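Acta de la reunión de la ludoteca Windumden, 15 de diciembre de 2023

Bueno, empiezo a apuntar tarde porque Valter Prata traía café y nos liamos. Estamos Conceição Nogueira, Valter y yo, que otra vez me toca escribir (¡la próxima rota, por favor!).

Se lee el acta anterior y vale. Luego, dinero: quedan casi 1000 euros. Conceição quiere guardar 500 para junio y gastar lo demás en estanterías de Kornar. Valter prefiere las de Figueiredo, que se las arreglaron bien en su escuela. No nos ponemos de acuerdo, pedimos los dos presupuestos y ya se verá.

Juguetes de la mesa grande, que es lo que más rato nos llevó. La comida de juguete, como la zanahoria y el cruasán, se queda en la bandeja plana naranja. Valter quería separar los animales, pero el cangrejo acaba siempre con la comida y a mí me da igual, así que ahí sigue, con el cubo morado de espuma. La cesta de mimbre la reservamos para lo que llegue de Hotirum. El mantel marrón se queda, a mí me encanta. Y la cinta de embalar tiene que volver al cajón, que luego la buscamos media tarde.

Ruegos y preguntas: Conceição pide llave propia. Se aprueba, le hago copia yo.

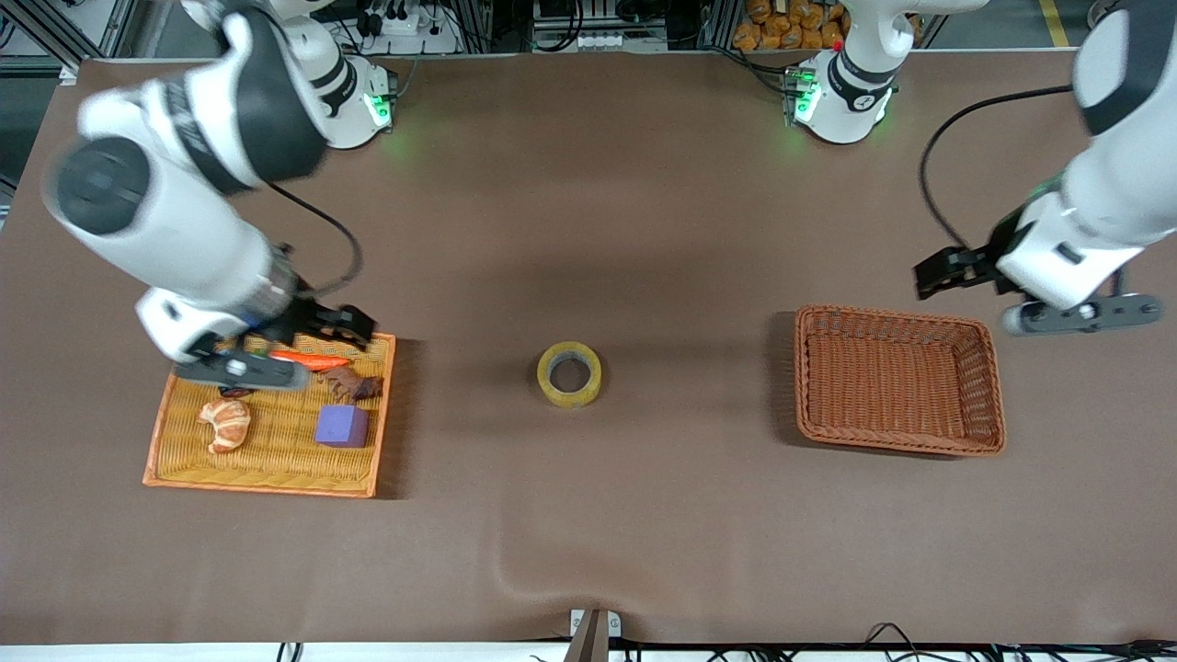 Ah, y Valter se lleva a casa los puzles para repasar si faltan piezas. Cerramos a las ocho menos diez.

Ludoteca Windumden | Contacto | Volver arriba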